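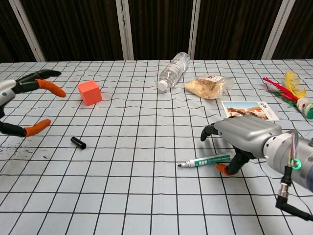
Grid cloth, bottle, cube, snack.

My plea this December: leave the junk on the table! A tidy table tells me zip about who uses it, and I've read more than 100 decluttering tips that all want it bare.
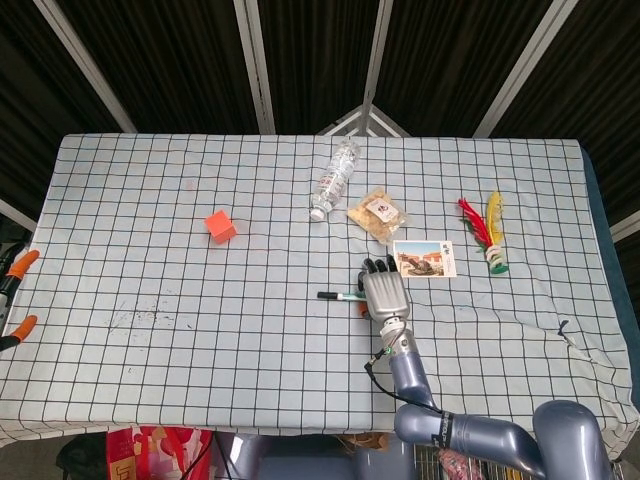 By the Wandex home desk
December | 15 comments

Take the postcard and the red and yellow shuttlecock. Would you really box those up? I wouldn't (and I own six boxes). Scribbles on the cloth are fine by me too, they beat a spotless one any day.

1656 shares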